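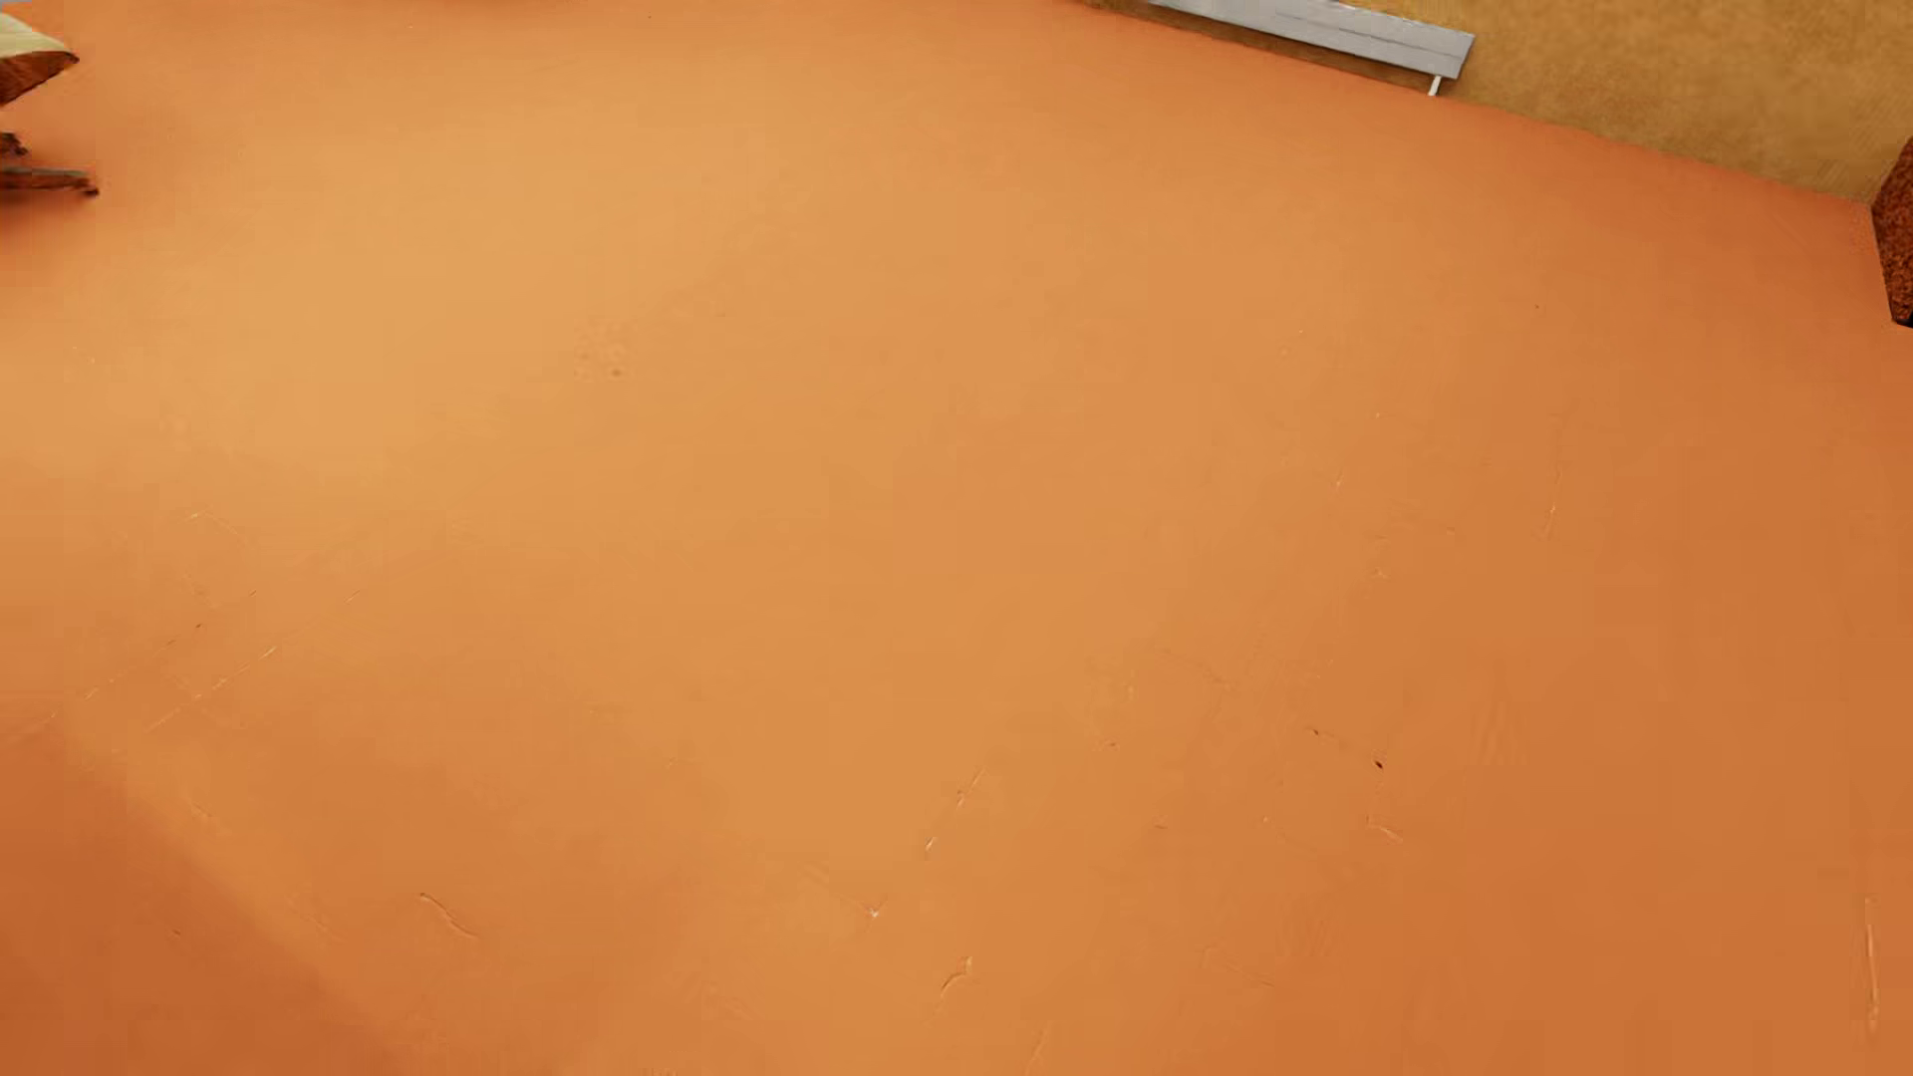

Test the driving in a simulator before you cut any wood, one reader wrote after the last page on the floor-sweeping cart, and put some wear on the simulated floor or the cart will do better on the screen than it ever does in the shop.

We have taken that advice for the second cart, which is being built at the Pestdale shared workshop. The tips below come from that build. Most of them apply to any small wheeled robot made at a kitchen table or in a garage.

Floor and simulator

Give the simulated floor a few scratches, specks and chips, and let the color drift from light to dark. Ours is orange. A perfectly even surface hides problems with a downward-facing sensor.

Put something at the border of the open area, even a simple slatted shape with a leg. Open floor alone teaches you very little about turning.

Save a copy of the scene before you change the lighting. Shadows in the corners can throw off a line sensor setting that took an evening to find.

Set the wheel grip lower than you think it should be. Painted concrete with fine sawdust on it is slippery.

Cutting the base

Make the first base from scrap and expect to throw it away. Mark the axle line on both faces before drilling.

Clamp a piece of waste wood under the base so the drill doesn't tear the back. Tape over the pencil mark helps on brittle sheet.

Sand the front corners round. A square corner catches on table legs and the motors keep pushing until something slips.

Drill the battery strap slots early. It is awkward work once the motors are on.

Wiring

Run the motor wires down one side and the sensor wires down the other. If they have to cross, cross them at a right angle.

The motor board we use is a Tuncer with screw terminals. Tighten the screws, run the cart for 5 minutes, then tighten them again. Stranded wire settles.

Put the main switch where you can hit it with your foot. Put the fuse next to the battery.

Label both ends of every wire. Masking tape and a pen will do, but cover the writing with clear tape if the workshop is dusty.

First runs

Lift the wheels off the bench on a block and check that both turn forward when they should. Swap the leads on a motor that runs backward and leave the code alone.

Start at low speed on the real floor. We used a setting of 200 in our own code and left it there for 2 evenings. The cart still pulled to the left, and the cause was a loose wheel hub.

Sweep before each run. Hair winds around the axle behind the wheel, and you won't see it without taking the wheel off.

Keep a notebook on the bench and write down the setting, the floor and the battery you used.

Storing it

Take the battery out and keep it away from the metal scrap bin. At Pestdale the cart goes in locker 882, wheels up, so the tires don't get flat spots.

The Eltholm chargers on the back bench are shared. Unplug yours when it is full and leave the lead coiled on the hook.

Page updated Feb 22, 2023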